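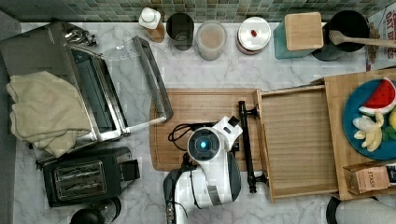 Figure 3. Top view of a kitchen countertop with a robotic arm and a cutting board.

4.2 Alarm handling by the monitoring staff

The second part of the study looks at what happens after the software gives an alarm. We followed the control room in Tistow, where 118 cameras cover the two bridges, the lower embankment and the stairs to the ferry landing. The alarms are produced by the Zodgate system and are shown on a separate screen, next to the normal camera wall. An agent must open each alarm and mark it as "person in need", "other event" or "no event" before it can be closed.

In January the agents on the night shift closed alarms more slowly than the agents on the day shift. The interviews suggest two reasons. First, at night one agent also answers the emergency phone of the Nedine district. Second, the picture from the embankment is poor when it rains, and the agents prefer to watch the live view for a longer time before they decide. Several of them told us that they do not trust the alarm alone - they want to see how the person walks.

We also compared the written rules with the daily practice. The rules ask the agent to call the rescue boat within 100 seconds if the person has crossed the railing line. In practice the agents often called the Niazi patrol first, as its car stands closer to the north bridge. This step is not recorded by the software, so we took it from the paper log of the shift.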